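Section 4: Loading and closing the Flaklow cabinets

The sales sheet says two units pushed together "read as one piece." Check that yourself before you load anything.

1. Stand the units side by side and look at the drawer lines across the center seam. If they don't meet, adjust the feet. On an old floor you may never get a perfect match — stop after 15 minutes and live with it.

2. Open and close each drawer by the gap above its front. There are no knobs to add later, whatever the Vallport catalog hints.

3. Put books and magazines on the shelf in a flat stack, behind the front lip. Keep the stack under 20 cm.

Note: The lip stops a slow slide. I doubt it stops a bump.

Caution: Raw wood marks easily. "Wipe clean" on the carton is optimistic. Test any oil on a hidden spot and wait 22 hours before judging the color.
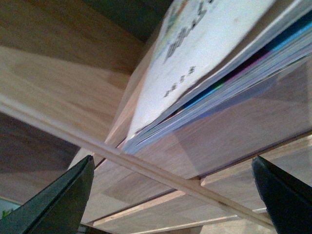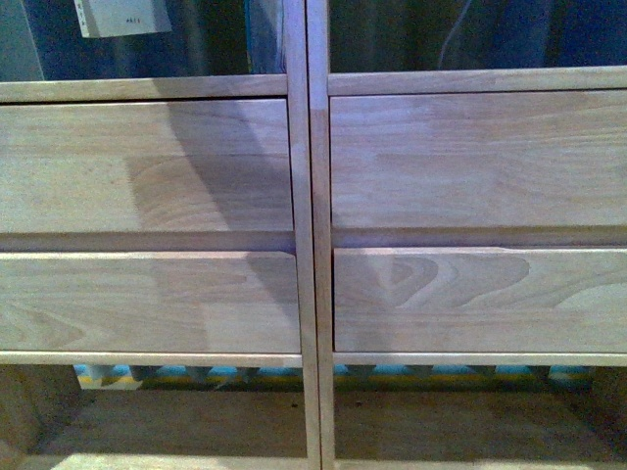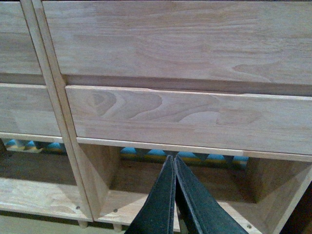

Fig. 6. Stack at the shelf lip (first picture); drawer fronts and divider (second and third).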